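The listing said two bedrooms, more than 50 feet of shore frontage, and a kitchen that got the morning light. It did not say that the ferry to Orno stopped running at 4:00.

Abena Adjei knew about the ferry. She had sold 298 houses for Overgaard and had missed the boat after six of the showings. She put her bag on the counter and told the buyer they had time.

Rafferty Zamora opened every cabinet. He ran the tap and looked under the sink.

"Who lived here?" he asked.

"Vibeke Blöndal. She moved over to the mainland in June, to be near her son."

"Why is she selling so low?"

"She isn't. You're used to city prices." 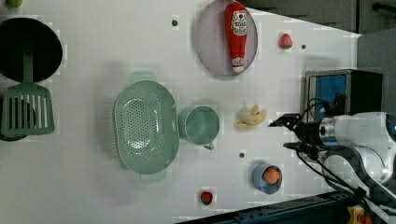
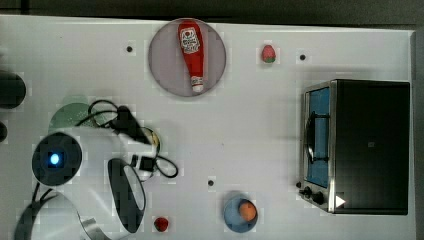
Pans, a plate and other kitchen things on a white table.

He went out on the porch and stood there a while. The tide was halfway down and the neighbor's dog was walking along the rocks.

"The well is 400 feet deep," Abena said. "It was tested in the spring. I have the report in the car."

"Does the road get plowed?"

"Steinar Damgaard plows it. You pay him in cash and you don't argue about the price."

Rafferty nodded. He asked for the report, and she went to get it. When she came back he was sitting on the steps with his shoes off.

"What time is the ferry?" he said.

She looked at her watch. It was ten past four.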